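To: shopfitting-list
Subject: Re: Counter shelf for the tissue packs
Date: 12/11/2023

On the earlier thread, someone wrote:

> We've settled on the three-tier wooden unit for the Vunadcombe counter.
> Open top, two compartments under it, pocket tissues in all of them.
> Colors mixed so it looks cheerful. Drira say they can supply the packs
> and the wire stand goes next to it. I think this sells itself. Any
> objections before we order 10 more for the other shops?

Yes, a few. I don't think it sells itself, and I'd hold off on the 10.

I have nothing against the wood. It's a nice plain thing and the raised sides should keep packs from sliding off the top. My trouble is with "mixed so it looks cheerful." With three packs to a compartment, side by side and short ends out, the customer gets a row of little ends to look at. White next to light blue next to more white is fine if you already know which one you want. If you don't, you have to pull one out to find out what it is, and then it goes back the wrong way around or gets left on top. 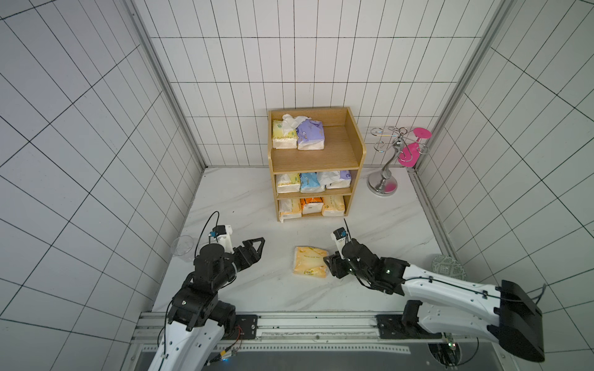 The top tier is the part I'd argue about longest. It's deeper than the other two, so it turns into the place where things get put down. Two packs and a crumpled clear wrapper is a small mess, but people will see it before anything else on the unit. Who is supposed to clear that during a busy hour? The Shen order had the same kind of open top and we were told staff would "keep an eye on it." I'd like to hear from any shop where that has worked.

Then the wire stand. I know it was already paid for. It's shiny, it has several arms, and with a couple of pink discs on it I can't say it does anything for tissues. Put it by the door with something that needs hanging, or leave it in the stockroom.

On numbers, Grelteck moved 3,087 packs between June and now, according to the sheet that went around. Of those, around 800 went from a plain basket by the register. I would want to see what one wooden unit does against that basket before anybody signs for more.

So my vote is one unit, one shop, one color per column, nothing loose on top, and no stand. If it shifts 300 packs in a month I'll drop the subject.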